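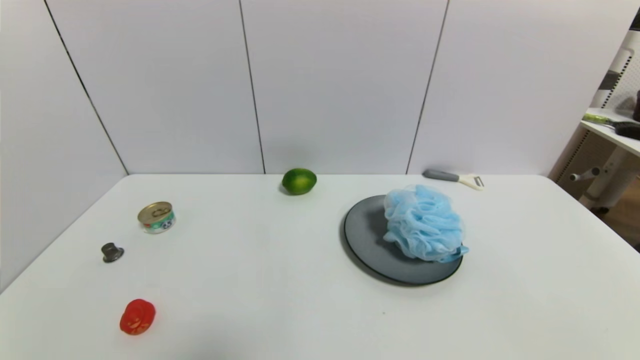 A lime and a vegetable peeler on a white table
(photo credit: Astside)
Advertisement

Replanting is the wrong first response to a burned wood

NOVEMBER 27, 2020

After the January fire on the slopes above Skandovthorpe, the district promised 700 new saplings for every hectare lost. The fire covered 133 hectares. Multiplied out, the promise sounds generous, and it was reported that way. It is still a poor use of public money.

The problem is timing. Burned soil on a steep slope sheds water for at least two winters. Saplings set into it before the ground cover returns are easily washed out or left with bare roots. On the lower Braker slope, planted early after a previous fire, 80 per cent of the young trees were dead by the second summer. The plot next to it was left alone and now carries a thick stand of oak, regrown from stumps.

Many native trees recover without help. Oak and hazel shoot again from the base. Some pines drop seed after heat. A survey in the first spring would show where this is happening and where it is not, and planting could then be limited to the gaps.

What the slope needs now is cheaper and less photogenic: felled trunks laid along the contour, straw on the worst bare patches, and goats kept out until the shoots are above browsing height. The Obi track should also be closed to vehicles, as its ruts already act as drains.

There is a case for planting near houses, where a slow-burning mix of species can be chosen - and where somebody will water it. That is a small part of the burned area. For the rest, the district should hold the sapling budget for 2 years and spend a fraction of it on the survey.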